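Open Day at Storkine: The Kitchen Run
19 Apr 2022

We had 40 visitors through the doors, and most of them came for the coffee. The rest came to see Pavar, our two-armed kitchen robot, do its rounds in the simulator before anyone trusts it near real crockery.
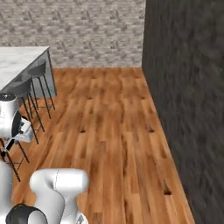 Milan Van den Broek ran the session and opened with a warning that a robot looking for its way around a kitchen is not a spectator sport. He was right, but people stayed. One man asked when it would start cooking. Milan said June, in the voice of someone who had not been asked to put that in writing.

The simulated kitchen is the work of Tsz-kin Yau, who spent longer on the floorboards than on anything the robot is supposed to touch. She defends this. Glossy planks confuse the depth estimates, so glossy planks are what Pavar gets. The marble on the island was, she admits, mostly for herself, and it is a good deal nicer than the counter in our own canteen.

Bar stools were the talking point of the afternoon. Thin black legs, footrest rings, one stool half hiding the next: a planner hates all of it. Pieter Wouters explained the collision checks to a group from Schouten, who build conveyor systems and have never had to worry about furniture. They looked relieved.

Visitors could take over the arms themselves from the desk by the window. The queue ran to 13 at one point, nearly all of them under twelve years old and nearly all of them better at it than Pieter. Sem De Graaf kept the log, which ended the day at 1362 commands. A fair share of those were the same girl opening and closing one gripper.

Jayson Panganiban closed with a talk on Prilleo, the scheduling software that decides what the robot does next. It overran by half an hour. The scheduling software was not consulted.

Slides from both talks are at the front desk, along with a blue umbrella and one child's glove.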